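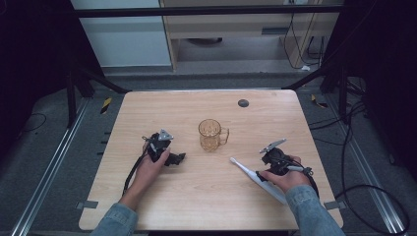 Section 4. Putting the table together and getting it ready to use

OK, so the boxes are inside, you've checked the parts against the sheet in Section 3, and nothing is missing. Good! Now we get to build the thing. I wrote this section for the Clillard table in the standard size, but the Clillard with the drawer goes together the same way up to step 12, and then you jump over to Section 5 for the runners.

I've put a lot of these together (my own, my sister's, a whole row for a reading room) and I still read the steps as I go. Please do the same, even if you're the kind of person who has a drill in one hand already.

What you need

- The hex key from the small parts bag
- A Phillips screwdriver, the hand kind
- A blanket or the flattened cardboard from the big box
- A spirit level, or a phone app that does the same job
- A second person for one step (step 10)
- The can of Prolent oil, 300 ml, and a few cotton rags. An old T-shirt is perfect. Leave the oil closed for now

CAUTION: Please don't use a power driver on the leg bolts. The threaded inserts sit in wood, and a driver can spin one loose before you feel anything. If you've already done that, see "An insert has come loose" at the end of this section. It can be fixed.

Before you start

Let the top sit in the room where it's going to live, out of the plastic, overnight if you can manage it. Lay it flat or stand it on its long side against a wall. Wood that came off a cold truck in the winter needs time to settle down, and I've had bolts line up beautifully the next day that wouldn't line up at all the evening before.

Take off your watch and any rings. I know, I know. But bare wood picks up a scratch from a watch buckle like you wouldn't believe.

4.1 Legs and rails

1. Spread out your blanket on the floor and lay the top on it, good side down. The underside has the metal inserts in it, so if you can see them, you've got it right.

2. Find the two long rails and the two short rails. Each one has a small letter stamped on the inside face. L is long, S is short, and the stamp always faces in toward the middle of the table.

3. Set the rails on the underside in a rectangle, following the pencil line. Don't fasten anything yet. The line washes off later, and it's only there to help you.

4. Stand the 4 legs in the corners. All of them are the same, so it doesn't matter which goes where, but it does matter which way they turn. The corner with the flat cut faces in.

5. Put one bolt with its washer through each corner bracket and into the leg. Turn it with your fingers until it catches, then give it a couple of turns with the hex key and stop.

Note: If a bolt feels gritty or stiff in the first turn, back it out and start over. It's going in crooked. A bolt that's going in straight turns easily with two fingers most of the way.

6. Add the second bolt at each corner the same way. Still loose! The whole frame should wobble a little when you push on it. If it doesn't wobble, you've tightened too early, and you'll have trouble with step 7.

7. Drop the rail screws through the slotted holes and into the top. There are slots there on purpose, so the top can grow and shrink with the seasons. Put each screw in the middle of its slot.

8. Now go around and snug everything up. Do a corner, then the corner diagonally across from it, then the other pair. Go around again and tighten properly. I stop when the short end of the hex key starts to dig into my palm, which isn't a very scientific measure but it has worked for years.

9. Leave the rail screws from step 7 a touch looser than the leg bolts. The top has to be able to slide a hair under the screw heads. If you crank these down hard, you may well get a crack by the end of the first heating season.

10. Get your helper. One person on each short side, hands under the rails, lift straight up, turn it over in the air, and set it down on all the legs at once.

CAUTION: Don't roll the table over its legs to get it upright, even if you're on your own and in a hurry. All the weight ends up on one bracket. I bent one this way in October and had to order a new one from my own spare parts page, with shipping.

4.2 Leveling

Your table comes with plain felt pads. They're fine on a flat floor. If your floor is more like mine, get the Quintero leveling feet, which come as an extra and screw into the same holes.

11. Put the table where you want it and press down on each corner in turn. If it rocks, find the leg that's hanging in the air and turn its foot out until it just touches.

12. Lay the level on the top, first along the length and then across. Adjust, check the other direction, and adjust again. You'll go back and forth a few times, everyone does.

Note: With felt pads, a thin bit of card under the short leg does the job. Cut it a little smaller than the pad so it doesn't show. I have had the same piece of cereal box under my kitchen table for so long that I sweep around it without thinking.

If you have the matching Girndale bench, level the table first and the bench after. The bench is meant to slide under the long rail with space to spare, and you'll want to try that before you call it done.

4.3 The first oiling

The top leaves the shop sanded and with one thin coat on it, enough to get it through the trip but not enough for spaghetti night. You should put on 2 more coats before you use it for food, paint, plants, or homework.

13. Open a window. The oil smells nice to me and awful to my family, so you decide how wide.

14. Wipe the top with a barely damp cloth to get the dust and the pencil marks off, and let it dry all the way.

15. Shake the can, pour a small puddle in the middle of the top, and spread it out along the grain with a folded rag. Small puddle! You can always add some, and getting extra off is a chore.

16. Do the edges and the corners with what's left on the rag. Run the rag around each corner in one go and you won't get a drip line underneath.

17. Wait 5 minutes, then wipe off everything that's still sitting on the surface with a clean, dry rag. Wipe until the rag stops dragging. If you skip this you get a sticky table, and sticky tables collect cat hair.

18. Let it dry overnight and do the second coat just like the first. The second one takes a lot less oil.

WARNING: Rags with oil on them can heat up by themselves and catch fire. Never bunch them up and never toss them in the trash as they are. Soak them in water and lay them flat outdoors until they're stiff and dry, well away from anything that burns. Please take this one seriously.

Go easy on the table for the first week after that. Plates are fine, but use a mat under anything hot, wipe up spills when they happen, and don't leave a wet glass standing there while you watch a movie.

4.4 If something isn't right

The table still wobbles after leveling. It's almost always a leg bolt. Go around with the hex key once more, diagonal corners first, same as step 8.

One leg has a gap at the top. The rail was probably sitting on the bracket when you tightened it. Loosen both bolts on that corner, push the leg in with your knee, and tighten again while you keep pushing.

An insert has come loose. Take the bolt out, unscrew the insert, put a little wood glue on the outside threads, and screw it back in by hand until it's flush. Keep the glue off the inside threads. Leave it until the next day before you put the bolt back.

The oil dried patchy. Rub the dull spots with a tiny bit of oil on a fingertip and wipe dry. If the shiny spots are the problem, there's dried oil on the surface, and a rub with the gray pad from the parts bag will take it down.

The top has a slight curve. Check whether the table stands by a radiator or in hard sun. Move it away and give it a few weeks before you do anything else. Most of them lie down again. If yours doesn't, send me a message with the number from the sticker under the short rail.

Keep the hex key. I tape mine to the inside of a rail, where I can find it when the bolts need a quarter turn after the first winter.

Section last changed 2026-03-28. Drawer runners are in Section 5.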